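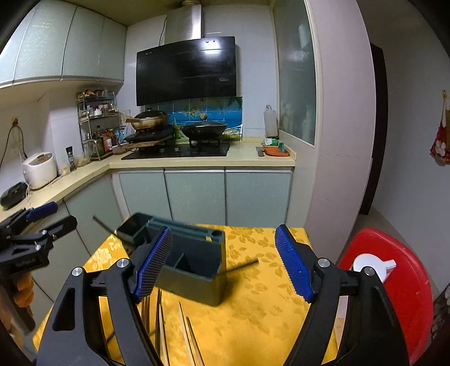 Filed under: Society Business / Minutes

Dreltdale Obituary and Memorials Society
Minutes, 2020-01-13

Present: Eilidh Halliday (chair), Sunee Inthanon (minutes), 21 members. Apologies from Tosh, who has sent the same apology since June.

1. Previous minutes. Approved after the word "beloved" was removed from a sentence on parking.

2. Notice length. The Niller now charges by the line past 85 words. Members felt a long life deserves more, and that some families would use all of it on the bowling scores. Eilidh will ask the paper for a flat rate.

3. Archive. Sunee reported 709 notices indexed, with 29 still lacking a date of death. One turned out to be a retirement announcement. The gentleman has been told and took it well.

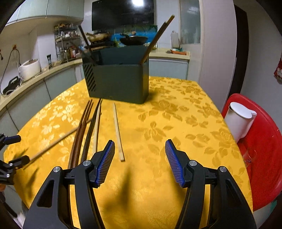
4. Wording. Long discussion of "passed away" versus "died." Vote tied – the chair declined to break it and called for coffee.

5. Pronedance Chapel. The memorial bench is back from repair with the name spelled correctly. The old plate goes to the family, who asked for it.

6. Other business. A member wished to submit his own notice in advance for comment. Comments were given. He will revise.

Adjourned 8:40 p.m.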